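Progress report to the Tollemeck small grants fund
Project: two-arm table robot, Plundby shared workshop
Date: 28 August 2021

Dear reader of this report,

With this letter I describe what was done with the grant since May, what is still open, and how the money was used. I tried to keep it short.

The mechanical part is finished. Both arms are fixed to their bases and they can reach the middle of the white table without touching each other. In the first plan I wanted to buy finished grippers, but the delivery was too long, so I printed the finger parts on the workshop printer. The first set of fingers was too smooth and round objects slipped out. The present fingertips are blue, pointed and with a textured surface, and I am more satisfied with them.

The wiring took more time than I promised in the application. Two motor boards from Hoxha came with the wrong connectors and had to go back. I used the waiting time to write the control program, which I call Hiltodier. It records the movements which I make by hand with a second pair of arms, and later it must repeat them alone.

In the present stage I work with one simple task: a small bottle must be moved from one cup to the other. Tape strips on the table help me to put everything back to the same place before each try.
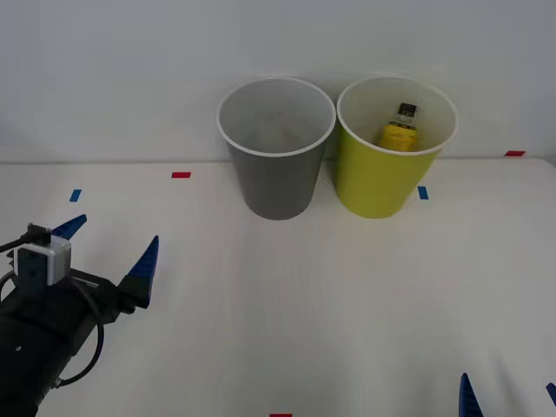

Work table with the gray cup and the yellow-green cup, bottle in the yellow-green one. Left gripper open.

Until now I have recorded 469 tries by hand. From these, 60 were not usable, mostly from my own mistakes in the beginning, when I moved too fast. The program can already bring the gripper above the bottle in most cases. Closing on the cap is the weak point. If the bottle leans to the side, the fingers often push it and do not take it.

About the budget: I have spent 3,235 until the end of this period, all receipts are in the attached folder. The motors were the largest part. The returned boards were replaced without cost, but I had to pay the postage myself and I did not put it into the account. I ask for your permission to move 40 from "travel" to "printing material", as I had no need to travel.

For the next period I plan the following work:

Slower closing movement of the fingers, with a limit on the force.
More recordings with the bottle leaning in different directions.
Passing the bottle from one arm to the other above the table.
A better holder for the cables at the wrist.

The third point is the most difficult and I can not promise it for the final report. The other points I expect to finish. If you wish to visit the workshop in Plundby and see the arms working, please write to me some days before, so that I can reserve the table.

With thanks for your support and your patience,
the applicant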